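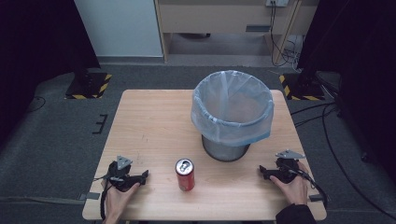

**Reseñas › Taller y automatización casera**

# Pinzas de mano Cudus: las he montado y ya tengo opinión

24 de junio de 2025

Llevaba tiempo queriendo enseñarle a mi brazo robótico a recoger la mesa del taller, y programar cada movimiento a mano me tenía aburrida (¡aburridísima!). Así que me animé con el kit doble de Cudus: dos pinzas que agarras tú, una en cada mano, y con las que haces la tarea tal cual mientras el ordenador va guardando los movimientos. Me costó 189 euros en la tienda de Clukolton, con los cables incluidos.

Vamos con el montaje, que es lo que más me preguntáis. Vienen 14 tornillos por pinza y un manual de 16 páginas que se lee bien hasta que llegas a los dedos, donde el dibujo está al revés. Monté la izquierda mal, la desmonté, la volví a montar y ya con la derecha fui como un tiro. Echadle una tarde tranquila y tened a mano un destornillador imantado, porque los tornillos son diminutos y en mi moqueta gris desaparecen para siempre.

La tarea que elegí para estrenarlas es de lo más tonta: una lata roja de refresco encima de la mesa, el cubo metálico con su bolsa detrás, y la lata tiene que acabar dentro. Parece facilísimo y tiene su miga. El aluminio vacío se abolla si aprietas de más, y el borde de la bolsa, doblado por fuera, se te engancha en los dedos de la pinza si entras demasiado bajo. Con las Cudus se nota bastante bien cuánto estás cerrando, y eso me encantó — con mi pinza vieja de Maltport iba a ciegas y dejaba las latas hechas un acordeón.

El mango es cómodo, aunque yo tengo la mano pequeña y a la media hora me pedía descanso. La placa triangular gris que va arriba me daba un poco de miedo por si pegaba contra todo, pero trabajando sobre la mesa no me ha estorbado. Para meter la mano en un armario ya no pondría la mano en el fuego.

Lo que menos me gusta son los cables. Cada pinza lleva el suyo, negro, colgando hacia abajo, y cuando cruzas las manos acabas haciendo ganchillo. Los he llevado hacia los lados de la mesa y ha mejorado, pero pido desde ya una versión sin cable, por favor, Cudus, ¡que os la compro!

El programa cumple. Arranca a la primera, guarda hasta 14 repeticiones seguidas antes de pedirte que vacíes la memoria, y los archivos los abrí sin problema con Kwiatkowski, el visor que uso para todo. Está solo en inglés y el botón de borrar está pegadito al de guardar (sí, perdí una tanda entera, y sí, dije palabrotas).

**Lo bueno:** el tacto al cerrar, el peso, que se pueda abrir todo con un solo destornillador.

**Lo regular:** los cables, el dibujo de los dedos en el manual, ese botón de borrar.

¿Las volvería a comprar? Sí, para una mesa de casa o un taller compartido me parecen un buen comienzo. Si ya tenéis unas pinzas decentes, yo esperaría a ver si sacan las inalámbricas. Ahora quiero probar con botellas de plástico y con vasos de papel, que esos sí que se aplastan con mirarlos, y os iré contando en los comentarios cómo se portan.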